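I keep an old desktop tower going in the back room, mainly for printing labels and doing the household accounts. It's slow and it's ugly, but it works, and I've been inside it so often now that people have started asking me how I look after mine. So this is my tips page for old computers and the dusty corner they live in!
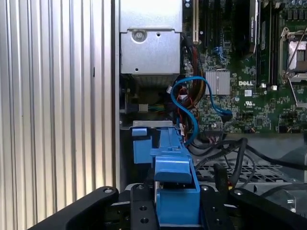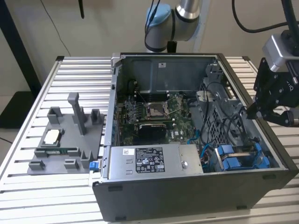

## Before you open anything

Shut it down properly, pull the plug, then press the power button once more with the cord out. Touch bare metal on the case before you touch anything green. I do this job in January, when the air in our house is dry enough to make the cat crackle, so I'm fussy about that one.

Lay the tower on its side on something steady. A bed is a terrible idea (ask me how I know).

## Dust

Canned air, short bursts, can upright. Hold the fan blades still with a finger or a cotton swab while you blow. Do it outside or in the garage if you can, or you'll just be moving the dust onto your curtains. I used to go in with the vacuum cleaner, and my friend Sheena MacAulay nearly had a fit when she saw me. A soft, clean paintbrush is much better for the corners. Leave the power supply box closed, always. Blow through the vents from outside and call it good.

## Screws

Mine go in a muffin tin, one cup for each part, in the order they came out. Egg cartons work too, but they tip. If a screw is stubborn, try a bigger screwdriver before you try a bigger temper. Stripped heads can sometimes be saved with a wide rubber band laid flat between the driver and the screw.

## Cables

- Take a phone picture before you unplug anything.
- Bread bag tags make great cable labels. Write on them with a permanent marker.
- Save the twist ties from garbage bags. I had 100 of them in a jar at one point and I'm not sorry.
- Don't yank. Look for the little clip first.

## Where it lives

Get it off the carpet! I put mine on 2 bricks wrapped in an old towel, and there's a lot less fluff inside these days. Keep it a hand's width from the wall, and away from the heater. If you have a long-haired pet, check the front vents whenever you change your furnace filter.

Next month I'm doing printers, so send me your jammed-paper stories.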